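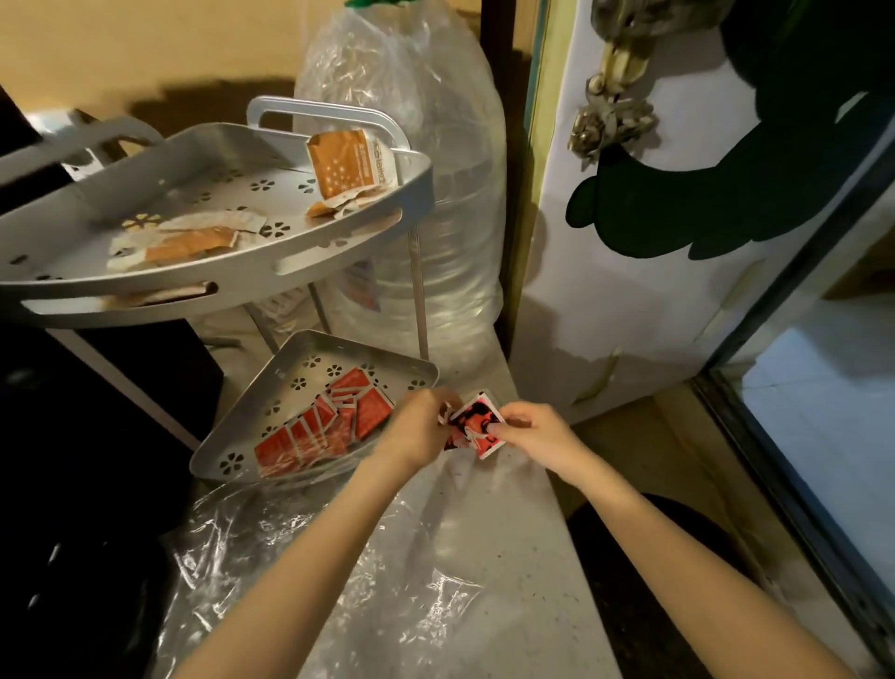 Cómo preparar el presupuesto de una célula para manipular sobres pequeños

El precio del brazo es lo primero que se pide y lo que menos problemas da. En la línea de sobres de papel de Wultevari, el brazo se eligió en una tarde; la pinza y la alimentación llevaron el resto del trimestre.

Paso 1. Anote la tarea tal como se hace a mano
Separar dos sobres pegados, abrir uno o sacarlo de un montón son operaciones distintas y se cotizan aparte. Indique si participan las dos manos. Si es así, pida precio para dos brazos y también para un brazo con utillaje fijo.

Paso 2. Reúna muestras
Envíe a cada proveedor 400 sobres, incluidos los arrugados y los rotos. Rasten hizo su primera oferta con material nuevo y tuvo que rehacerla.

Paso 3. Divida la oferta en partidas
-- Brazo y controlador
-- Pinza, con 5 juegos de dedos de repuesto
-- Visión e iluminación
-- Bandejas y alimentación
-- Integración, seguridad y formación

Las bandejas perforadas o con borde alto deben figurar en el plano: el borde limita el ángulo de entrada de la pinza.

Paso 4. Pida una prueba antes de firmar
Lucyna Jabłońska, de compras, exige cuatro horas seguidas con las muestras propias. Apunte cada parada y quién tuvo que intervenir.

Paso 5. Calcule el segundo año
Sume ventosas, dedos, licencias y horas de técnico. Brodov cobra el mantenimiento aparte -- conviene pedirlo por escrito junto con el plazo de entrega, que en nuestro caso fue de 59 días.

La plantilla de cálculo se solicita a Sakda Kaewkla, en la oficina técnica.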